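Community Theater Help > Directing and Devising

How do you turn a pile of interviews into a play without writing a script first?

Asked by Hemi Ruawai, 2025-07-31

Hi all! First post, please be gentle. I'm part of a small theater group in Lindsay (nine of us, mostly people with day jobs) and we want to make a piece about the old Vaston cannery, which employed half the town until it closed. We've been recording interviews since April and we now have 52 of them. I've been typing them up in the evenings and the document is 327 pages long.

I love this material. I could listen to these people all day. There's a woman who met both of her husbands on the labeling line. There's a man who can still do the shift whistle with his mouth. But we had our first rehearsal last week and it was mostly us sitting in a circle reading bits aloud and saying "wow."

What we want is for the group to build the show together on its feet, the way devising companies do, with no single playwright. None of us has done it before. So:

How do you get from transcripts to scenes? Do you pick the text first or move first?

How long should we expect this to take? We have the hall two evenings a week.

Do we have to use people's exact words, or can we combine them?

Thanks in advance, and if anyone has done a local history piece this way I'd love to hear how it went.

3 answers, sorted by votes

Glykeria Bakalis
41 votes, accepted by the asker

Oh, you are in for such a good time. I've worked on five shows made like this and I still get giddy at the sitting-in-a-circle stage, so don't feel bad about it. You do need to get out of it fast, though!

Put the 327 pages away for two weeks. Ask each of the nine to bring one page, just the one they can't stop thinking about. That is your whole text for now. Print it large, tape it to the wall and leave it there.

Then give people small jobs with a short clock. Split into threes, hand each group one of the pages and say: you have 12 minutes, show us this with no more than ten spoken words. Or: show us only the moment right before this story starts. Or: everybody does the labeling line, and one person is telling the truth. Most of what comes back will be a mess and one thing will make the room go quiet. Write that down on an index card with a silly title so you can find it again. Ours for the last show included "Soup Argument" and "Ladder, Sad."

We did a piece about a ferry landing in Nandel and the scene everyone remembered came out of a warm-up. Two actors were passing a coat back and forth, and somebody started reading a payroll list over it. I'd never have written that at a desk in a million years.

On text first or movement first: alternate. If you had a talky evening, start the next one with bodies. If you've been rolling on the floor for three hours, please sit down and read something.

Once you have a stack of cards (we usually stop at 25 or so), lay them out on the floor and walk along them. Swap them around. Do this more than once, on different evenings, with snacks. You'll start seeing that some cards are really the same card. Throw out the weaker one even if it's yours. Especially hard when it's the whistle guy, I know.

Timing: with two evenings a week I'd plan on five months, with an invited showing at the halfway point. Invite a few of the people you interviewed and people who know nothing about canneries. Ask them what they remember, not what they liked.

One more thing on roles. "No playwright" is wonderful but you still want one person who sits outside and watches, and one person who keeps the running document up to date. Those can rotate. We rotate the outside eye every fourth rehearsal and it keeps everybody generous.

Exact words: see whoever answers below me, I always get in a tangle about this.

 Hemi Ruawai: This is fantastic, thank you!! We're doing the one-page thing on our next evening. Do you video the exercises?

 Glykeria Bakalis: Yes, but only the second time through. If the camera's on for the first try people start performing for it.

 Yulan Shi: "Ladder, Sad" is the best title I've heard all year.

Kosmas Xenos
17 votes

Picking up the exact words question. I've done two verbatim shows and one that was loosely "inspired by," and the rules you choose matter less than choosing them early and telling your interviewees.

What did people sign when you recorded them? If it was only permission to record, go back and ask about performance too. I'd do it in person if you can. We used a one-page form with three boxes: use my words and my name, use my words without my name, use my story but change it. Nearly everyone ticked the first one and was thrilled to be asked.

If you're combining people, keep those composites away from the real names. In a town that size the audience will know exactly who met two husbands on the labeling line. Ask her! She may want to come on opening night and take a bow.

Keep the ums, too. Leave the speech as untidy as it came. When an actor learns somebody's actual hesitations it does marvelous things to the rhythm, and as soon as you clean them up everybody sounds like the same person. Learn it from the audio with an earpiece if your group is up for it. We found that tiring past 20 minutes but great as an exercise.

I'd also get some dull facts in. Prices, shift times, the brand on the trucks. We had a whole number built on a list of 1,955 missing items from a department store inventory (we did not read all of them) and it got the biggest laugh of the night.

 Aliki Papadakis: Agree on the consent form. We had to pull a monologue the week of opening and it was awful for everyone.

Yulan Shi
6 votes

just start!! my group Skatow made a show in a weekend once. 100 sticky notes, one big wall, everyone moves them till they stop arguing. it was 35 minutes long and not all of it made sense but people cried at the end and my aunt came twice

also get a musician in the room from day one, even if it's just someone with a ukulele. you will be amazed how many scenes get fixed by someone playing three notes under them

 Hemi Ruawai: We do have an accordion player. I'll report back!
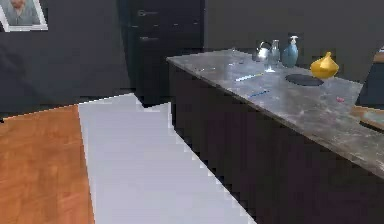 Dark wall with a small framed portrait, rendered view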